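チケット:シミュレーション収集「丸い茶色のやつを鉢へ」エピソードが途中で破棄される
プロジェクト:Kullau(把持・配置データ収集)
環境:Dalenシミュレータ/収集ツールBukenari
状態:対応中 → 解決(確認待ち)
優先度:中

■ 最初の報告

おつかれさまです、Stovonwoodの収集担当です。朝からKullauの新しいタスクを回しているんですが、保存されるはずのエピソードがぽろぽろ捨てられていて、ちょっと困ってます。

目標は777本。昼の時点で保存フォルダに入っているのは169本だけでした。自分の手応えだともっと成功しているはずなんですよね……。Bukenariの画面では毎回ちゃんと「終了」まで行くのに、あとで一覧を見ると「破棄:対象物ロスト」になっているのが混ざってます。

落とした回が破棄されるのは当然なのでいいんです。問題は、つかんで持ち上げて鉢の上まで運べているのに破棄される回があること。操作しているこっちとしては、きれいに決まった回ほど消されている気がして、だんだん悲しくなってきました(笑) 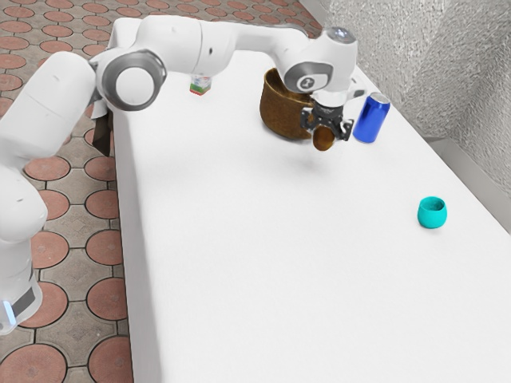

破棄されるタイミングはだいたい決まっていて、持ち上げてから鉢に寄せていくあいだです。机の上に置いてあるだけのときは一度も出ません。なので物理のほうで指から抜けているのではなく、判定側が「見失った」と言っているんじゃないかなーと思ってます。

■ 試したこと(その1)

とりあえず思いつくところから。

グリッパの閉じる力を少し上げてみました → 変化なし。むしろ離すときにちょっと跳ねるようになったので元に戻しました。

アームの移動速度を半分に → 破棄は減らず。1本にかかる時間が伸びただけで、腕(自分の)が疲れました。

青い缶を作業範囲から外して再生成 → これも変化なし。缶にぶつかって接触イベントが余計に出ているのかと疑ったんですが、ハズレでした。缶は元の配置ルールに戻してあります。

Dalenを再起動 → 最初の数本は調子よく見えて「お、直った?」と喜んだのに、そのあと普通に再発。ぬか喜びです。

■ ログを見てみた

夕方、破棄されたエピソードのログを開いてみました。最初からやれって話ですね、すみません。

Bukenariは成功判定とは別に「対象物の追跡」をやっていて、手首カメラのセグメンテーションから対象物の領域を拾っています。それが2フレーム続けて取れないと、ロスト扱いでエピソードごと捨てる設定でした。該当の行はこんな感じです。

[track] target=fruit_brown visible=false
[track] target=fruit_brown visible=false
[episode] discard reason=target_lost

これが出ているのに、同じ時刻の物体の姿勢データはちゃんと指の間にいるんです。つまり物はある、でも追跡は「ない」と言っている。

色が近いせいかも、とも考えました。茶色い実と茶色い編み目の鉢なので、学習済みの検出器なら間違えてもおかしくないし。でもここで使っているのはシミュレータが直接出すIDマスクなので、見た目の色は関係ないはずなんですよね。うーん。

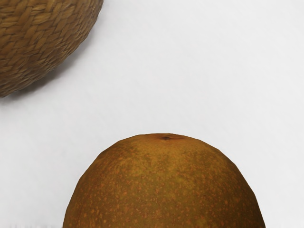 それで手首カメラ側の設定を順番に見ていったら、ありました。追跡用の切り出し範囲です! カメラ画像を全部使うのではなく、前のタスクで使っていた中央寄りの範囲がそのまま残っていて、しかも「対象の領域が切り出し範囲の端に触れたら無効」というフラグがオンになってました。前のタスクの対象は小さいブロックで、つかんだあとも端に届かなかったから、誰も気にせず使えていたみたいです。

実はつかむと手首カメラのすぐ近くに来るので、どうしても大きく写ります。領域が下の端に触れる → 無効 → それが続いてロスト、という流れでした。机に置いてあるあいだ出ないのも、これで説明がつきます。

■ 変更した内容

・追跡の切り出し範囲を解除して、手首カメラの画像全体を使用
・「端に触れたら無効」フラグをオフ
・ロスト判定は、手首カメラと外のカメラの両方で見えないときだけ発火するように変更

3つ目はやりすぎかなとも迷ったんですが、鉢に入れる直前は手首か鉢のどちらかで隠れがちなので、片方だけで捨てるのはもったいないと思って入れました。反対意見があれば戻します。

■ 確認結果

変更後に100本回して、「対象物ロスト」の破棄は2本。2本とも再生してみたら、本当に机の外へ転がしてしまった回でした。これは正しい破棄なのでOKです(操作ミスは私です、はい)。

あと、朝に捨てられたぶんですが、Bukenariは破棄エピソードも一時領域に残しているので、新しい条件で再判定をかけられました。復活したものは学習用にすぐ混ぜず、別フォルダに分けてあります。グリッパの力や速度をいじっていた時間帯のデータが入っているので、そこは設定値を見て除外したいです。速度半分の回が混ざると、動きの速さがバラバラのお手本になってしまうので……。

■ 残っていること

・再判定ぶんの仕分け(明日の午前中にやります)
・タスク切り替え時に、追跡設定を前のタスクから引き継がないようにする。今は黙って引き継ぐので、せめて警告がほしいです。別チケットを切りました
・ティールのカップを対象にした次のタスクでも、最初に少しだけ回して破棄理由の内訳を見ること。今回みたいに昼まで気づかないのはつらい!

収集は今の設定で再開しています。同じ症状が出た人は、まず破棄理由の列を見てみてください。target_lost ばかり並んでいたら、たぶんこれです。仕分けが終わったらここに追記して、クローズします。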